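Sliding doors are my usual answer when people ask whether machines can do household chores yet. Short thread, because the question keeps coming up and the demos that get shared are always folding towels.

1/ A person opens a patio door without looking at it. For a machine it is four separate problems: find the handle, get something into it, break the seal, then pull along the track and not across it.

2/ Towels forgive you. Grab one 2 cm off and you still have a towel. Grab a recessed pull 2 cm off and you are pushing on a flat panel. 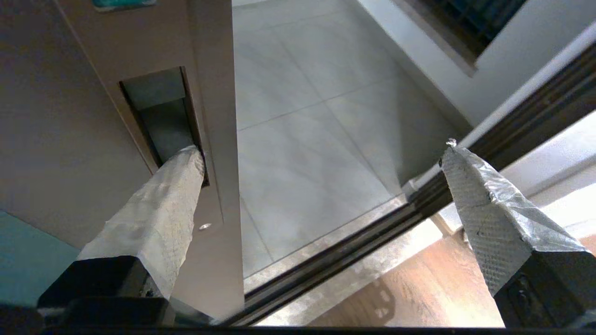 3/ Recessed pulls are worse than bar handles for a two-finger gripper. There is nothing to close on. You hook one finger in the pocket and drag, and all the load goes sideways into that finger, the direction most grippers are weakest in. Finger covering matters more than people expect. The two here don't match: crinkled off-white on the one in the slot, embossed silver tape on the other. I would want slip numbers for both before picking one.

4/ The Himon test sheet we use has 200 pulls per door. A door passes at 96 percent. I think that is too low for a house. Four failures in a hundred means someone gets up from the couch every few days.

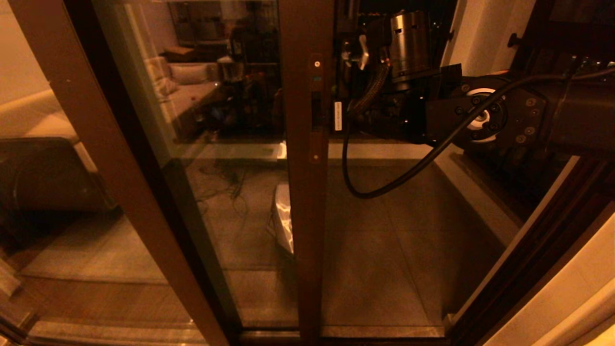
5/ Then glass. Depth sensors return either the thing behind the pane or the thing reflected in it, and after dark you get more of the second. Drodico filters this by fitting a plane to the door trim and throwing out everything inside it. Crude, but it holds up.

6/ The fix has a cost. Once you discard the pane you also discard the gap, so the planner can't tell a door open by a hand's width from a closed one. Wullora checks track position instead – slower, fewer surprises.

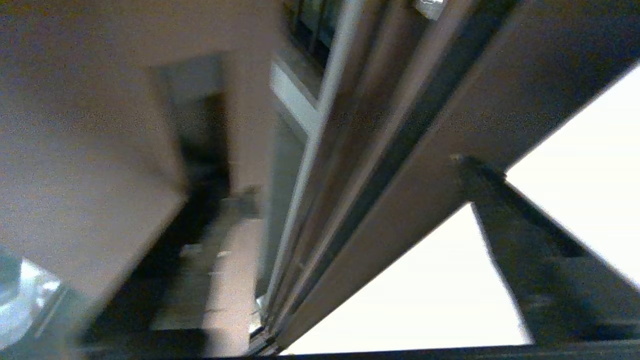 7/ Wrist cameras help up to the moment of contact. After that the arm is moving, the view smears, and you are better off with joint torque. I stopped using wrist video during the pull in August and have not missed it.

8/ Where I would put things today, home and shop floor:

Sliding door, known model: yes, supervised.

Sliding door, never seen before: no.

Stockroom roller door with a button: yes, and has been for years.
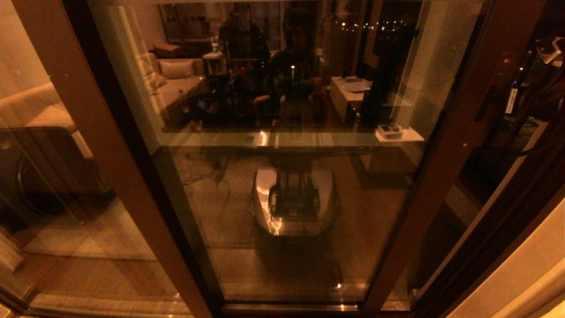 Putting the lock back on afterward: no. The Văduva latch set took us 89 tries to get a clean run, and I don't count that as working.

9/ Replies are open if you have pull-force data on older aluminum tracks. Mine all comes from new ones.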